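Rorngate recalls soundbar update after units lose HDMI audio

Rorngate has pulled a firmware update for its Brurnora 32 soundbar after owners reported losing all sound over the HDMI connection. The company said the update, version 3.159, was taken off its servers in June, two weeks after it first went out.

Affected soundbars turn on normally and respond to the remote, but the display stays on "TV IN" and no audio comes through. Bluetooth and the optical input still work on most units. Owners who tried a factory reset said the soundbar came back on the same firmware, with the same fault.

"The update changed the way the soundbar answers the TV when both devices wake up," said Yupin Chaiyaporn, who heads product support at Rorngate. "With some TVs the two never agree on an audio format, and the soundbar mutes itself."

Rorngate has logged 1,000 support cases so far. Most involve soundbars that updated overnight with the automatic setting turned on.
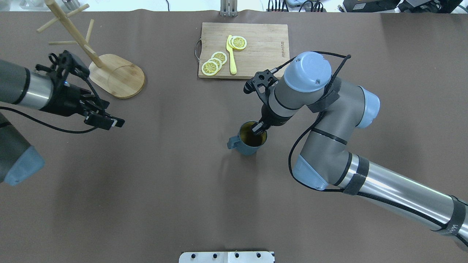
Can owners go back to the old firmware on their own?

Owners can load the previous version from a USB stick, as long as the soundbar has a service port on the back. The stick has to be formatted as FAT32, with the file placed in the top folder and nothing else on it. With the soundbar unplugged, insert the stick, hold down the input button and plug the power back in. The display shows "UPD" while the file loads and goes dark when it is done. Rorngate says to leave the unit alone until then, even if it seems stuck.

Soundbars from the first production run have no service port and must be sent in. Rorngate is covering shipping both ways in those cases, including for units that are out of warranty.

Gergely Boros, a repair technician at Hemwood, said the shop has taken in several of the soundbars and that the main boards tested fine. He advised owners not to pay for a replacement board before trying the older firmware.

Until a fix is ready, Rorngate recommends using the optical cable and turning off automatic updates, which are found in the settings menu under System. Volume control from the TV remote will not work over optical on most sets.

A corrected version is being tested now. Chaiyaporn did not give a release date.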